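How Do You Teach a Grabber to Be Gentle?

A workshop story for curious kids, by Jarmila Kadlec 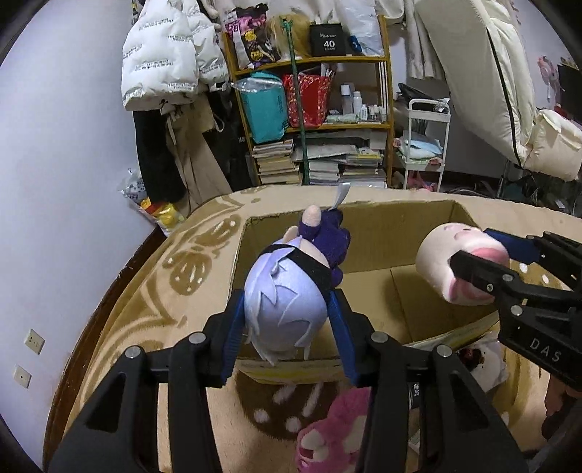

Have you ever picked up a grape without squashing it? You probably didn't stop to think about it, and yet your fingers were doing something very clever the whole time. They felt the grape and noticed how soft it was, and they squeezed just hard enough. Building a hand that can do the same is a big job, and it's what my friend Mounir Helmy and I have been working on at Plidstead, the workshop we share with our neighbors.

Our gripper has two fingers. Each one is joined to a set of stiff bars called links, and the links turn on little metal pins, a bit like the way your elbow bends. When the links swing inward, the fingers come together - pinch! When they swing back out, the fingers let go.

The tips matter a lot too. A smooth, hard tip can slide right off a toy, so we gave ours pads with ridges. Look at the bottom of your sneaker and you'll find the same idea, because bumps help things hang on.

Now, stuffed toys are wonderful for practice (and much less messy than grapes). They squish, they flop, and their heads are often heavier than the rest of them. If you hold one by the foot, the whole thing may swing around! Mounir likes to start with the head, and I like the tummy, and we have had some very long talks about it.

You can try this at home with two wooden spoons and a soft toy. Hold one spoon in each hand and see if you can lift the toy into a box. Then try it with your eyes closed, and go slowly!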